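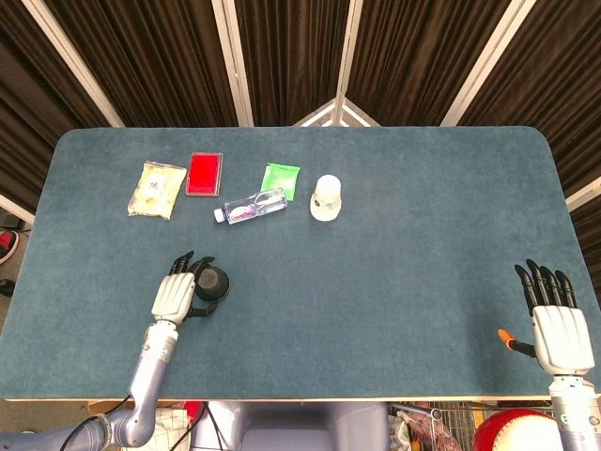 Thursday, 16:40. Town hall intake, paper forms and interpretation channels

Second working session on the Gromville immigrant advice forum. Notes cover the registration desk, the interpreting feed and the question cards. Legal content is with Cortés and stays out of this book.

Registration: 1,027 names in the export. The Lozano room is licensed for 200 seated, so the overflow feed to the Cukora Centre is now the main delivery path. Re-ran the duplicate match on surname plus postal code. It removed 79 entries, mostly households where two people had signed each other up. Left any pair with different language preferences alone, as these turned out last time to be parents and adult children at one address.

Match rule fails on double surnames. "Cortés" and "Cortes" were treated as separate people until I folded the accents. Badge file keeps the accents; only the match key drops them. Do not overwrite the display field.

Question cards: 185 received in advance. Coded by topic on the old sheet (status renewal, travel, workplace checks, school enrolment, other). "Other" is too large to be useful. Baltazar Cortés wants travel split into leaving and re-entry, and he is right, the lawyers answer them separately. Recoded the first batch before lunch, remainder tomorrow. Cards with a name or file number in the body go in the sealed envelope and are not typed up. Typed version gets the card number and the topic only.

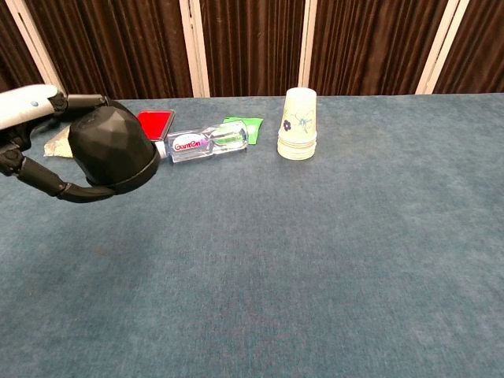
Photo: Sultska

Interpreting feed: tested Arabic, Spanish and Dari on the receivers. Arabic and Spanish clean on both channels. Dari picked up hum at the back wall, gone when the transmitter was moved off the lighting circuit. Delay on the overflow feed is long enough that interpreted audio arrives ahead of the picture. Options are to delay the audio at the Cukora end or to send both down one line. Prefer the second. Have not costed it.

Consent wording on the sign-in form still reads as if attendance means agreeing to be recorded. Changed the draft to a separate tick box, unticked by default, and moved it below the language question. Form is back to two pages as a result. Could recover the space by dropping the "how did you hear" line.

To do:
Recode remaining cards with the split travel topic
Ask Cukora who has the key to the rack
Second Dari interpreter, none confirmed
Reprint sign-in form, larger type on the consent line
Check whether the February forum used the same topic codes before comparing totals

Packed up 18:10. Receivers on charge, envelope in the locked drawer.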